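Opinion > Home & Table > Essays

Stop saving the good plates

Twelve years. That is how long my mother's good plates sat in a cabinet before anyone ate off them, and then it was a funeral lunch and half the guests used paper anyway.

I want to argue against the good plates. Not the plates themselves, I like plates. The saving. The whole business of keeping the nice thing back for a day that is nice enough to deserve it. It never comes. Or it comes and you're too tired to get the stepladder out.

Growing up in Putside everyone had a cabinet like that. Glass doors, little key. You could tell how a family was doing by what was in it and you could tell how they felt about themselves by how often it got opened. Ours got opened in December. Once. Things were taken out, washed, looked at, put back. My father called it the inspection.

My friend Funmilayo Sani thinks I am being unfair. Her grandmother's set came over wrapped in bedsheets and she says a thing that traveled that far has earned a rest. Fine. I see it. But I asked her what color the rim was and she had to think about it. A rim! On the most precious thing in the house!

What does a table need? Less than the magazines say. I've read the holiday issues, all of them, the ones with three forks and a card with your name on it. A sheet of brown paper does the job. Costs next to nothing, and when the gravy goes over you fold it up and it's gone. No ironing, no aunt wincing. 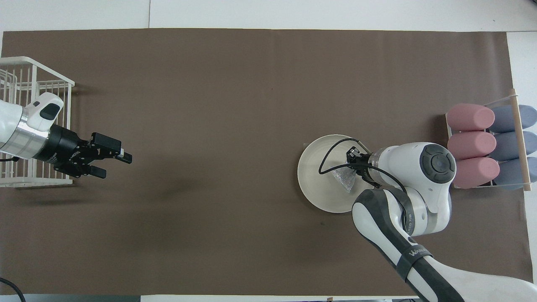

Brown paper over a white tabletop.

I came to paper by accident. The linen cloth had a wine stain shaped like a boot and I was out of time, people were parking. So out came the roll I keep for mailing parcels. That was the best dinner we had that year. Teodoro Agbayani drew on it with a pen the whole way thru dessert, a map of a card game he was losing, and someone tore that corner off and kept it. Nobody has ever torn a corner off my linen.

Now the money part, because people always bring up the money. There's a serving set in the window at Clurna, on Halás Street, 3,378 dollars. I went in and asked. The man told me, very kindly, that most buyers never use it. He said it like a selling point. Over 3,000 dollars to own something you're scared of. Meanwhile the secondhand place two doors down has plates for 2 dollars each, heavy ones, and if one goes on the floor you say oh well and get the broom.

And yes I know, I know. Breaking things is easy to be brave about when you can replace them. My mother could not replace hers. That set was the only thing in the house bought new, on installments, and when she locked the cabinet she was guarding the one proof that the hard years had ended. I was a snob about it for a long time. I'm less of one now. I still think she should of eaten off them.

Here's what I can't get around. A saved plate has no memories on it. It has the shop and the cabinet. The chipped blue bowl we all fought over had oatmeal and chicken pox and the night the power was out for hours and we ate cereal by flashlight. When she died not one of us asked for the good set. We nearly came to blows over the bowl.

The saving spreads too. First plates. Then the good towels, the good soap (the soap! it dries out and smells like a drawer), the perfume that turns brown. I had a Umolon notebook, a gift, lovely paper, that I kept blank for so long that the elastic went. 200 empty pages. I wrote a grocery list on the first one last winter and felt like a criminal, then felt great.

So this is where I've landed. One plain round white plate per person, used every day, for toast and for birthdays both. Paper on the table if you feel like it. Nothing behind glass. 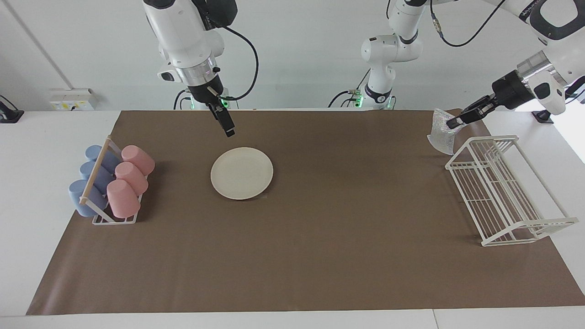
But what about the children

Someone always writes in about this. Children drop things, you can't hand a four-year-old your wedding china. Why not? We got plastic until we were ten and the first time I was trusted with a real plate I dropped it out of pure nerves. Funmilayo's kids have had real ones since they could sit up. They carry them two-handed, very serious, like little waiters. They've broken a few. So has she.

I got my share of my mother's set in the end, by default. It's in the low cupboard next to the pans. There was scrambled egg on it this morning and I left it in the sink to soak – she would of been horrified – and I'll get to it after lunch.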